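Ticket nº 488 – Planche d'assemblage : cheville bleue qui ne descend pas dans son logement

Publié en novembre par le support technique Altilcombe
Catégorie : kits d'assemblage / jeu et ajustement
Statut : résolu

Demande initiale

Bonjour, nous utilisons la planche Skenusine blanche avec les pièces bleues depuis le mois dernier. Les petites chevilles entrent normalement dans la platine carrée. En revanche, sur la platine à fentes, une cheville reste bloquée avant le fond. Elle dépasse de 2 mm et on ne peut pas l'enfoncer plus sans forcer. Nous avons essayé avec 14 chevilles du même sachet et le résultat est identique pour toutes. La planche est posée sur une table noire, à plat. Faut-il limer la cheville ou remplacer la platine ?

Réponse du support, 9 h 40

Bonjour, ne limez pas les chevilles, elles servent aussi aux autres platines et vous perdriez le serrage ailleurs. Merci de nous indiquer :

– la référence imprimée sur le sachet ;
– si les vis de la platine à fentes ont été resserrées depuis le déballage ;
– si le blocage existe aussi quand la platine est démontée et tenue à la main.

Réponse du client, 11 h 15

Référence du sachet : Favuseck 82. Les vis ont été resserrées une fois, à la visseuse, couple inconnu. Platine démontée, la cheville entre jusqu'au fond. Une fois la platine remontée, elle bloque de nouveau. Le moyeu denté est resté à sa place pendant les essais, près du coin en haut à gauche, et la petite cheville isolée juste en dessous n'a pas été touchée non plus. La cheville concernée est celle qui est tenue au-dessus de la planche, à côté de la platine à fentes.
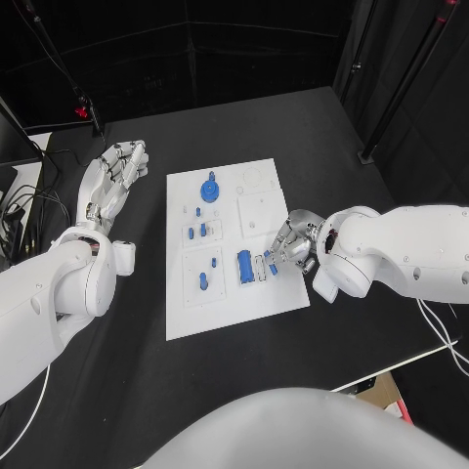

Diagnostic

Le sachet est le bon, les chevilles Favuseck 82 sont prévues pour cette planche. Comme la cheville passe quand la platine est démontée, ni son diamètre ni la fente ne sont en cause. Le problème vient du serrage : vissée trop fort, la platine se cintre légèrement et la fente se referme à la base. Nous avons reproduit le défaut à l'atelier Palaniappan sur une planche neuve.

Procédure

1. Retirer toutes les chevilles de la platine à fentes.
2. Desserrer les vis d'un demi-tour, en croix.
3. Vérifier avec une règle que la platine est plane. Si un jour reste visible au centre, la déposer et nettoyer le dessous – un copeau suffit à la soulever.
4. Présenter une cheville bien verticale et la laisser descendre sans appuyer.
5. Resserrer au tournevis à main, jusqu'au contact, pas davantage.
6. Refaire l'essai avec une deuxième cheville, à l'autre extrémité de la fente.

Ne pas utiliser de lubrifiant. Il coule sous les platines voisines et les chevilles ne tiennent plus.

Retour du client, 16 h 05

Procédure appliquée. Il y avait un copeau blanc sous la platine, côté vis. Après nettoyage et resserrage à la main, les chevilles descendent jusqu'au fond et ressortent sans outil. Vous pouvez fermer. Une remarque pour la notice : le serrage à la main n'y figure pas, ou alors nous ne l'avons pas trouvé.

Clôture

Remarque transmise, la mention sera ajoutée à la page de montage des platines. Ticket fermé.

2 commentaires – 14 partages

Tickets récents
Moyeu denté : jeu excessif sur l'axe
Platine carrée livrée sans vis
La planche Skenusine glisse sur une table lisse
Commander un sachet de chevilles Favuseck 82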